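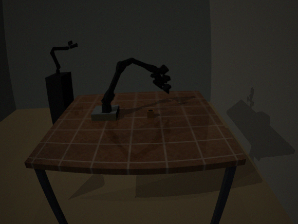 Ditov Kitchen and Body Scale Set

If you have been trying to keep an eye on what you eat, you probably know how hard it is to guess the weight of a bowl of oatmeal. We certainly did! The Ditov set gives you 2 scales in one box – a slim one for the kitchen counter and a sturdier one for the bathroom floor – and they share the same large, easy numbers, so you can leave your reading glasses wherever you left them last.

The kitchen scale takes up to 2000 grams, plenty for a family-size salad or a big pot of beans once you have zeroed out the bowl. It switches between grams and ounces with the button on the back. The bathroom scale reads in pounds or kilos and remembers your last weight, which is lovely on a good week (and you can turn that off for the other kind).

Anjani Pelupessy, who looks after our customer mail, has used hers every morning since October and still likes to weigh her peanut butter before it goes on the toast.

In the box: both scales, batteries, a wipe-clean food chart and a small paper logbook.
Item number: 612
Colors: white, slate
Spare logbooks are sold separately – please add them to the same order and we will gladly pack everything together.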